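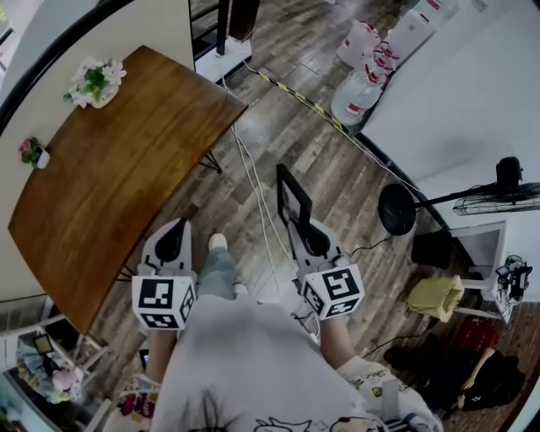 Karlijn Hendriks had been packing glassware at Hemau for most of her working life when her supervisor told her that a robot would be learning her job, and her first question was who would be teaching it. She was told that she would, if she wanted to. It took her until the end of her shift to say yes, and she said later that she would have liked to be asked a month sooner.

Chapter 4
Teaching the Machine: New Work on the Shop Floor

Older books on automation tend to begin with a machine arriving on a truck. The machine is bolted down, an engineer types in its movements, and the workers find out what is left for them. Plenty of workplaces still run that way, and we looked at one of them, the Odton bottling line, in Chapter 3. But something very interesting has happened to the order of events. In many projects the people come first now. They do the task by hand, over and over, holding a pair of grippers much like the ones a robot will use, and the record of their movements becomes the material the robot learns from.

Think about what that means for a moment! The knowledge in a packer's wrists, the small tilt that keeps a lid from catching, the pause before letting go: all of this was once almost impossible to write down. Now it can be shown. A worker picks up the grippers, one for each hand, and gets on with the task. Patterned markers on the grippers let a camera follow where each hand goes and how it turns.

At Hemau the packing team recorded 2,230 short demonstrations over one winter. Of those, 821 were set aside, many of them from the first weeks, while people were still getting used to working without their fingertips. Hendriks found that stage maddening and then, to her surprise, rather fun. She began to notice habits she had never known she had. She also noticed that her shoulders hurt, and the team asked for shorter sessions and got them.

Changes like these reach well past the task itself, and they raise questions this chapter will keep coming back to. Is a demonstration part of the old job or a new one, and how should it be paid? Who may use the recordings, and for how long? What happens to a skilled worker's standing when the skill can be copied? Liudmyla Lysenko, a shift lead at the Kaewkla warehouse, put the last one bluntly at a Thursday staff meeting: she was happy to teach the robot, she said, as long as somebody remembered who the teacher was.

We begin in Section 4.1 with the recording work and what a day of it feels like. Section 4.2 turns to pay and job titles, using the Markley agreement, under which roughly 200 employees moved into mixed roles, part production and part teaching. Section 4.3 takes up safety and strain, and Section 4.4 deals with the recordings themselves.

Before you read on

Choose a task you do often with both hands, such as folding a shirt or making a sandwich. Do it once at normal speed. Then do it again using a pair of kitchen tongs in each hand, and write down every point where you had to change your method. Keep your notes. You will need them for the first exercise in Section 4.1.

Key terms: demonstration, task knowledge, mixed role, consent to record, job redesign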